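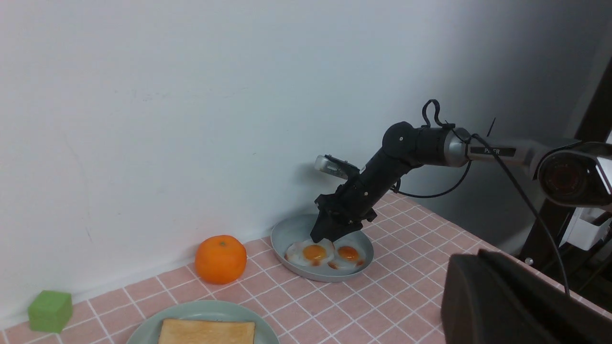 Stallora wrote in to ask whether the back door log still counts if the night shift skips a line. It doesn't, sorry!

Stallora > Shop Security > Break-in Checks

Thu 5 December

[x] Front shutter: locks fine, though I had to lean on it (again)
[x] Till: 200 dollars float, signed for
[ ] Back door: 2 bolts, one loose. I've been on about this since June!
[x] Alarm: rang within 30 seconds, lovely and loud
[ ] Stockroom window: latch bent, Warov are sending a new one
[x] Keys: all 6 back on the hook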